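Notebook > Kitchen and House > Living With Hard Water

Living With Hard Water

When we moved to Grivau in September I noticed the kettle first. After two weeks there was a white crust on the bottom and flakes floating in my tea. I had lived with soft water my whole life and thought the kettle was defective. I took it back to the store, and the woman at the counter scratched the inside with her fingernail and asked which side of the river I lived on.

The water report for our part of town gives the hardness as 414 milligrams per liter. The chart printed next to it stops calling things "hard" a good way before that and switches to "very hard." I have no complaint about the taste. It makes decent coffee. What it does to everything else is another matter.

The shower head went next. Half the holes were blocked and the rest sprayed sideways, one of them straight at the light switch. I unscrewed it and left it in a bowl of plain white vinegar overnight, and in the morning I poked the holes out with a sewing needle. I do that every couple of months now. For the kettle I use citric acid powder, one heaped spoon to a full kettle, bring it to a boil, wait half an hour, pour it out and boil clean water once before using it. Vinegar works too but the kitchen smells like a pickle jar until evening.

Laundry took longer to sort out. Towels came off the line stiff enough to stand up. I was using more and more detergent, and that made it worse, since a lot of it stayed in the cloth. The detergent box has a table on the side with amounts for soft, medium and hard water, and I had never once read it. I switched to the hard water amount, stopped using softener, and set the machine to an extra rinse. The towels are still not soft like my mother's, but they dry you.

Stone and concrete need some care. Acid eats them, so vinegar and citric acid are both out, and that goes for terrazzo and marble as well. I found this out with a windowsill in the old apartment, where a lemon half left a dull ring that never came off. On anything like that I use warm water with a drop of dish soap and dry it with a cloth right away, before the drops can leave spots. 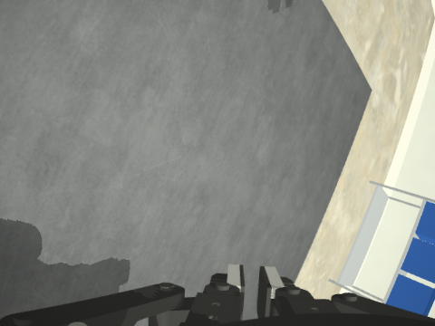
Rusnák wrote in after my last post to say I was wasting my time with cloths and should put in a softener and be done with it. Theirs is a Closari, it sits under the stairs, and they go through a bag of salt every 3 months. The shower glass stays clear and they use half the soap they used to. The one thing they don't like is the feel of the water on the skin, slippery, as if the soap never quite rinses off.

I did get a quote for one. The unit would have to go in the hall closet where the main pipe comes in, and we would lose the only place the vacuum cleaner fits. There is also the matter of the drain, which is on the opposite wall. The plumber thought it could be done in a day. I have put it off until we decide about the bathroom, because if the floor comes up anyway the drain can go under it.

In the meantime I bought a Pikadex filter jug for the kettle and the coffee maker. It's slow, and it takes up a shelf in the fridge door, but the kettle now goes about 90 days between cleanings where it used to go 14. The cartridges are the expensive part. I write the month on a piece of tape and stick it to the lid or I forget.

I still have the dishwasher to figure out. It has its own compartment for salt, and the setting was on the lowest step when we moved in. I turned it all the way up last night. The glasses on the top rack are still cloudy this morning, but some of that may be old damage to the glass. I'll run a few more loads before I say anything either way.

Recent posts
Moving the Bookcases Again
What I Keep in the Hall Closet
Bread in a Cold Kitchen
A Second Try at Curtains
Notes on the Grivau Bus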